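Suspension and Steering Upgrades on a Used Hatchback: Final Project Report
Vehicle Technology, Second Year
Onlow Technical College

Why we picked this car

When our group was asked to choose a project in September, we spent a whole afternoon going back and forth between an engine rebuild (which half of us wanted very badly) and something to do with handling. Handling won in the end, mostly thanks to the college already owning a Brititz Traltby, a small front-wheel-drive hatchback that had been used for brake lessons and had never been treated very kindly. It leaned a great deal in corners, it wandered on the highway, and the steering felt as if there was a pillow somewhere between the wheel and the tires. We were all rather fond of it by the end, so please forgive us if some of that comes through in these pages.

Our aim was to make the Traltby feel tighter and more predictable on an ordinary road without making it miserable to ride in. We had no interest in lap times. We wanted a car that a parent could lend to a nervous new driver and not worry about too much.

What was on the car when we started

The front end uses struts with a lower control arm on each side, and the rear is a simple twist beam with separate springs and dampers. All of it was original. The front strut mounts had perished, the rear dampers had almost no resistance when we pushed them by hand, and the rubber bushings in the control arms had cracked right through on the driver's side. We learned very early on that a lot of what people call bad handling is just old rubber, and we would tell any group starting a similar project to look there first, before anyone starts dreaming about expensive springs!

Parts and budget

We were given $3,840 for everything, including tires and alignment. The biggest share went on a matched set of springs and dampers from Nic Giolla, whose kit lowers the car a little and uses a firmer spring at the front than the one it replaces. We also bought new strut mounts, control arm bushings, tie rod ends, a thicker front anti-roll bar and 2 rear beam bushings, which were by far the worst job of the whole year.

We did talk about adjustable dampers. They would have been fun, and a couple of us still think we should have gone that way, but the money would have come out of the tire budget, and worn tires would have spoiled every test we wanted to do afterward.

Fitting the parts

The front struts came out without much of a fight. We marked the position of the lower strut bolts before loosening anything, which gave us a rough camber setting to go back to, and we left the final tightening of the control arm bolts until the car was sitting on its wheels. If the bushings are clamped with the suspension hanging down they end up twisted all the time, and they wear out early. We knew that from class, and we still had to go back and redo one side.

The rear beam bushings took us far longer than we had planned. Our first puller bent, the second one was the wrong diameter, and we finally got them out by cutting the old sleeves very slowly with a hand saw blade and a good deal of patience.

Road testing and what we noticed

We drove the same loop before and after the work, with the tires set to the same pressures, and wrote down our impressions before talking to each other so that the loudest person in the group would not decide the result. Everyone felt the difference at the first traffic circle. The nose turns in sooner, the body settles once and stays there, and the steering comes back to center by itself when the driver relaxes.

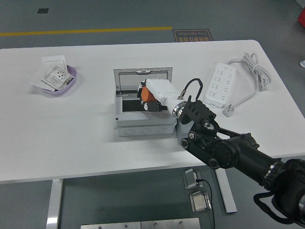

The ride is firmer over broken pavement, and we should be fair about that. On patched streets near the college the back of the car can feel busy, especially with one person on board, and it calms down nicely with passengers in the rear seat. After 200 miles the springs had settled slightly, so we had the alignment checked again and a small toe correction made at the front.

What we would change

Given another semester, we would try a softer rear damper and leave the rest alone. We would also measure body roll properly. Our notes are full of words like "flatter" and "nicer," and those are pleasant to read but hard to put on a graph. The car has gone back to the brake classes for now, with a copy of our alignment settings in the glove box for whoever works on it next.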